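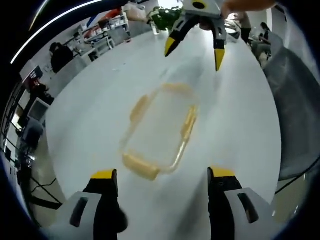
Glass container with yellow rim on a white tabletop, gripper open.

Pestudus

Build sheets for the Mida coupe, typed up. Version 3.

Data card and readme in one file, never got round to splitting them. If you only want to load the thing, skip down to Loading. If you want to argue about paint, skip to Paint.

What's in it

One row per build sheet. 344 sheets. A build sheet is the card that went down the line with the car: chassis number, engine number, paint, trim, gearbox, axle ratio, who ordered it, what options, and usually a scribble in the margin from whoever was unhappy that morning. Later cars have a second page with the Twal body details on it, since Twal built the bodies and kept their own paperwork. Second page gets its own file, joined on chassis.

Not every car has a sheet. Not every sheet has a car, either. A few were filled in for orders that got cancelled, and the chassis number was used again on something else. Those have status = cancelled and you should drop them before doing anything with production order.

Scans are 300 dpi, gray for the fronts, color for anything with a paint chip stapled on. Scans are not in the main download, too big. Ask.

Files

sheets.csv - the main table
bodies.csv - Twal second pages
options.csv - one row per option per car, long format
paint.csv - paint names as written, plus our best guess at a standard name
notes.csv - margin notes, original language plus English
changes.txt - what moved between versions

All UTF-8, comma separated, quoted where needed. Empty cell means the field was on the form and left blank. NA means the field wasn't on that version of the form. Please don't merge those two, people keep merging those two. The form was redrawn a couple times and the "radio" box for instance simply doesn't exist on the early one, so a blank there would tell you something false.

Columns in sheets.csv

chassis - as stamped, leading zeros kept. Read it as text!! Spreadsheets will eat the zeros.
engine - engine number. Legible on 162 sheets. The rest are blank, smeared or under a staple.
engine_conf - high or low. Low means Dima and me read it differently and then picked one.
order_month - month the order was written. No year in this column, year is its own one.
order_year - from the stamp on the back, not from the handwriting on the front. The two disagree more than you'd like.
paint_raw - exactly as written, spelling mistakes and all
paint_std - see Paint
trim_raw - same deal
gearbox - manual4, manual5, auto
axle - ratio as text, with a dot and not a comma
market - home, export, or the name of the country if they bothered
dealer - code only. The code list is lost, or at least we haven't found it.
status - built, cancelled, rebuilt, unknown
page_ref - points at the scan

"rebuilt" means the car went back to the factory and got a new sheet. Both sheets are in here. Same chassis, two rows. So chassis is NOT unique and you can't use it as a key by itself, use chassis plus page_ref.

bodies.csv

Twal numbered bodies seperately. Body number order and chassis order don't match, bodies were stored outside and pulled in whatever order was easiest to reach, or so the margin notes suggest. Columns are body_no, chassis, roof, glass, seats, dash, inspector. Roof is steel or sliding. Glass is clear or tint. Dash is wood, leather or painted. Inspector is initials, and one set of initials is on most of them.

Door gap measurements were on the second page too. Left them out of this version. The units switch halfway through with no warning and I want to do it right.

Paint

The bit everyone writes in about.

The factory used names on the sheet and codes on the tin, and the sheets never mention the codes. Same color gets three or four names depending on who held the pen. "Light silver", "silver", "silver lt." and one that just says "the usual". paint_std lumps these together where we had a chip to compare, or an owner sent in a photo of untouched paint from inside the trunk. Where we had neither, paint_std is copied from paint_raw with a question mark on the end. Filter on the question mark if you want only the solid ones.

Do not use paint_std to price a respray or settle a concours complaint. It's a reading of handwriting. Chips have faded too, some of them spent decades stuck to the back of the next sheet.

Two-tone cars: upper color first, slash, lower color. If the sheet only gives one color and the photo clearly shows two, we went with the sheet. The table records the paper and doesn't try to fix the car.

How it was typed up

Sheets came in boxes from a closed down dealer, plus loose ones from owners. Attila Oláh scanned. Dima Khalaf and Attila both typed, separately, every field, without looking at each other's. Then a script compared the two and we sat down over the mismatches with the scan open. Most mismatches were sevens and ones. The order clerk crossed his sevens for a while and then quit crossing them, which did us no favors.

Margin notes were typed once, by Dima, and translated by her. Checked by a native speaker but only the long ones. Short ones like "again!" or "ask him" are left alone.

No text recognition software used in this version. Tried it, it made up very confident chassis numbers.

Personal info

Buyer names are on about half the form in the sense that the top part is all buyer. Removed. Street addresses removed, towns removed for home market cars because a small town with one of these in it is as good as a name. Dealer codes kept. Margin notes with a name in them have [name] in place of it. If you spot one we missed, write before you post it somewhere, please.

Owners who sent in sheets agreed to the row being public. Two asked for their chassis number to be masked, those have X in the last digits, and their body rows are masked to match.

Loading

There's a small loader called Pimik. You don't need it, any csv reader works, but it gets the blank / NA thing right and it keeps the zeros.

Install it, point it at the folder, call load. Gives you the tables back as a dictionary. Call load with strict on and it will complain if the chassis numbers in options.csv don't all turn up in sheets.csv. They should all turn up. If they dont, you have mixed files from two versions, download it again.

Pimik also has a merge helper that joins bodies onto sheets. It drops cancelled rows by default. Turn that off if you want them, the setting is keep_cancelled.

Known problems

- Axle ratios on early export cars look wrong. They're typed right, the sheets say that. Might be the clerk copying from the price list.
- order_month for a run of cars is all September. We think someone stamped a whole stack on one go after the summer shutdown. Don't build a seasonal chart on it.
- A few engine numbers appear twice. One pair is a real swap with a note to prove it. Others, no idea.
- auto gearbox is underreported. It was an option for a while, then it became its own box on the form, and some clerks kept writing it under options. Check options.csv as well before saying how rare yours is.
- One sheet is a photocopy of a photocopy and everything on it is low confidence. Left it in.
- trim_raw has leather colors in two languages on the same line sometimes. No trim_std yet, maybe next version.

What it's good for

Looking up a single car. Option popularity, with care. Checking if your car left the factory with the gearbox it's got now. Handwriting people have had some fun with the scans.

What it's not good for

Total production. There's a selection problem you could drive a truck through: boxes from one dealer, so the home market is heavy and some export markets are missing all together. Also owners send in sheets for nice cars. The ones that rusted away in a field didn't have anyone to mail us the paper.

Values and auction stuff. There are no prices. Price box was on the form, always blank.

Proving a car is real. A matching row means a sheet existed with that number. It says nothing about the metal. We have been asked to sign letters on this and we won't.

Changes since last version

Added the loose sheets from owners. Split options out to its own file, the old one-column mess is gone. "beige" and "sand" are now seperate in paint_std, after a long email thread, thanks to all who sent chips. Fixed the axle commas. Renamed body_num to body_no, sorry, that will break your scripts. Dropped the dealer_city column, see Personal info.

Corrections

Send the chassis number, the column, what it says now, what it should say, and a picture of whatever makes you think so. Owner's manual, plate, old registration, any of that helps. "My father always said it was blue" goes in a separate pile, we do read them.

If the sheet and the car disagree, the row stays as the sheet has it and we add a line in notes.csv with source = owner.

License and credit

Tables are free to use, change and repost, just say where they came from. Scans are for private use and research, no printing them on mugs. Credit as "Pestudus build sheets, Oláh and Khalaf" and give the version number, as row counts differ between them.

Contact

Attila for scans, missing pages, anything about the boxes. Dima for translations, paint and Pimik bugs. Replies are slow when the weather's good.

To do

Door gaps. Trim names. Second pass on the low confidence engines with a better lamp. Find the dealer code list, if you have it in an attic somewhere PLEASE write.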